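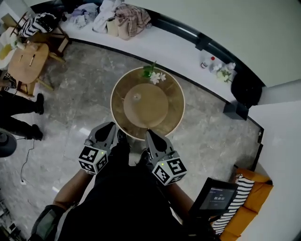
Pose tracking is the bit of the Sivex software I get asked about most, so let's get it sorted before you record anything. Start the tracker, then hold both grippers out over the table so the headset can see the black squares on the white cubes. I like to check left and right one at a time — it's easy to swap them in the config.

1. Open Turnance and load your session profile.
2. Set the pose rate to 100 and press Apply.
3. Move each gripper slowly in a circle and watch its trace on screen.

Note: if a trace jumps, run the calibration again. Don't try to smooth it out afterwards, I've wasted whole evenings on that!

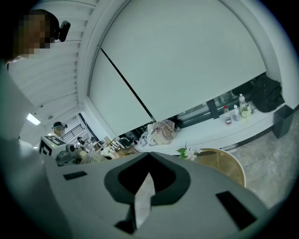
4. Once both traces look clean, hold still for 10 seconds and save the origin.
5. Record one short trial and play it back before you do the rest.

Caution: saving a new origin overwrites the old one. Glenys Bramwell wrote the backup script, so run that first.

Related items
Setting up Turnance profiles
Exporting trials to Kourkoulas
Gripper width calibration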